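## 4. What Collects in Corners

The coding scheme described in Section 3 assigns every textile in a household to one of four states: worn, stored, being cleaned, or displayed. We were pleased with this scheme for nearly a month. It survived the pilot, it survived the translation of the diary booklet, and it survived the first 28 households, largely because the coders were being polite. What it did not survive was Noreen Lenihan's discovery that the category we had marked "other, please specify" was longer than the remaining categories combined, and that what people had specified was, with great consistency, "on the floor, in the corner."

This section deals with that material. We call it the corner heap, a term the participants did not use. They said "the pile," "that," and in one diary, across eleven consecutive entries, "it."

### 4.1 Definition

A corner heap is one or more pieces of cloth resting on a floor and against at least two upright surfaces, unfolded, and not in a container whose purpose is to hold laundry. The last clause was added after a long afternoon with a household in Skorkulach that kept its heap inside an open wicker hamper and insisted that the hamper was incidental. We did not agree with them, but the clause is the result of trying to say why.

Earlier work on domestic disorder has mostly treated such cloth as laundry that has failed to arrive. In our data this fits poorly. Of the 637 heaps recorded over the diary period, fewer than half were described by anyone in the home as dirty. The remainder were clean, or "clean enough," or had reached a condition for which our participants had a rich vocabulary and our codebook had none. A shirt worn for two hours on a cool day is not ready for the machine, and it cannot go back in the drawer without, as one participant wrote, "contaminating the innocent." It goes in the corner.

### 4.2 Why the corner

We expected chairs. The literature on the bedroom chair is small but passionate, and our interview guide had a full page on seating. Chairs did appear, and are reported in Section 5, but they behaved differently. Cloth on a chair was laid, draped, or hung, and it was usually removed by whoever next wanted to sit. Cloth in a corner was dropped, tossed, or nudged there with a foot, and it stayed. The median chair item was gone by the following evening. The median corner item outlasted two entries in the diary and, in the Naylor subsample, a birthday party.

Three explanations came up in interviews. The first was simple geometry. A corner holds a throw better than a wall does, and a person with average aim standing in a doorway can reach it. Several participants were proud of this. One offered to demonstrate and missed.

The second was traffic. Nobody walks through a corner, so the cloth obstructs no one, and cloth that obstructs no one generates no complaint. Households with robust complaint cultures had smaller heaps, with the exception of one, in which the person who complained was also the person who threw.

The third explanation took us longer to hear properly. Participants spoke of the corner as a place where a thing could be put without having been put away, and they spoke of this as a relief. To fold a blanket and shelve it is to declare the evening over. To push it up against the wall is to keep the matter open. We had been asking people why they did not finish the task, and a fair number of them did not think there was a task.

### 4.3 Composition

Heaps were seldom uniform. The modal heap contained one large piece and one or two small ones, and the large piece was most often a blanket, a throw, or an overshirt. Coders were asked to record the large piece as the *body* and the smaller items as *riders*. These terms were Corrado Orlandini's, and he has asked that we record his regret.

The distinction turned out to be useful all the same. The body tends to arrive first and determines how long the heap will last. Riders come and go. A sock may leave a heap on the day it joins, whereas a throw that has been in place for four days will commonly be there on the eighth. When the body is lifted, the riders are found and, in most diaries, greeted with surprise. Lost items reported at the start of the study were recovered from under a body often enough that we stopped adding them to the follow-up questionnaire.

Pattern matters more than we had supposed. Plaids and other busy prints were overrepresented among bodies, even after adjusting for how many of them each household owned. One reading is that people buy plaid for the sort of cloth that gets used and thrown about. Another, favored by the participants, is that plaid does not look rumpled when it is rumpled, the lines being crossed already. A plain cream throw in a heap is an accusation. A tartan one passes for a decision.

### 4.4 Recording the heap

Written diaries describe heaps badly. People are embarrassed, or bored, and they write "clothes." We therefore supplemented the booklets with pictures, and two coders worked from both. Agreement on whether a heap was present was high. Agreement on how many pieces it contained was poor, for the good reason that cloth hides cloth. After some weeks of dispute we adopted the rule that a piece exists only if a coder can point to a part of it that cannot belong to its neighbor. Figure 4 shows a body with a rider at its side.

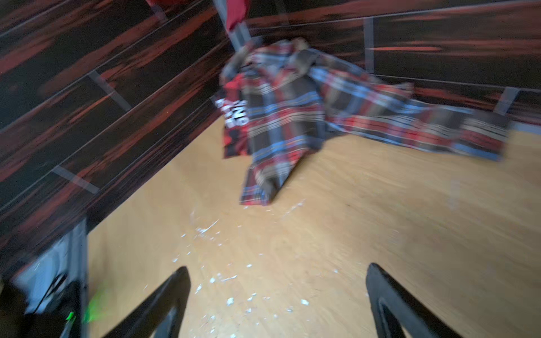 **Figure 4.** Plaid cloth heaped in a corner, with a smaller red-and-black printed piece overlapping its left side.

The rule undercounts, and we know it. When a subset of 300 heaps was taken apart by hand, with the household's permission and sometimes its active encouragement, the true number of pieces exceeded the coded number in a clear majority of cases. It never fell below it. We take some comfort in an error that runs in only one direction, and we have left the counts uncorrected in Table 6 so that readers may apply whatever pessimism they consider appropriate.

Shape was coded on a three-point scale: *mound*, *slump*, and *trail*. A mound holds itself up against the walls. A slump has given up and spread. A trail has a length of cloth running off along the foot of one wall, and is typical of large rectangular pieces that were dropped by one end. Many heaps showed more than one of these, and coders were told to mark all that applied, which increased agreement and, we are told, morale.

Written slogans and lettering on garments were not transcribed. Early on we tried. The words are almost always folded into one another, and the coders began to treat the exercise as a word game, with results that were entertaining and of no evidential value whatever.

### 4.5 Removal

How a heap ends is the least well documented part of its life. Diarists noted arrivals with some care and departures hardly at all. Of the endings we could date, the most frequent cause was an expected visitor, followed by a search for a specific item, followed by cold weather, which sends people back for the blanket. Laundry day came fourth. The storage boxes supplied to the Gekent group, each large enough to take a folded throw with room to spare, had no measurable effect on heaps. They did attract heaps of their own, on the lid.

The Sarar group received nothing except the diary, and here we did see a change. In the first two weeks the number of new heaps fell sharply, and several participants wrote that keeping the booklet had made them notice the corner for the first time in years. By the fourth week the effect had vanished. One of these participants, interviewed in September, said she had noticed it perfectly well the whole time and had simply stopped being bothered by the booklet. We have since found the booklet itself listed in her final inventory, in the corner, as a rider.

### 4.6 Limits of the corner data

The homes that agreed to take part were, we suspect, the ones with the least to hide, or the ones past caring. We cannot tell these apart on the basis of 200 completed exit forms. Rooms with built-in furniture have fewer free corners, and we did not measure how many were available to each household, an omission that Noreen Lenihan pointed out before data collection began and has pointed out since. Nor did we distinguish between heaps made by one person and heaps made jointly. The diaries assign authorship freely, but always to someone else in the house, and in the single-occupant homes it was left blank.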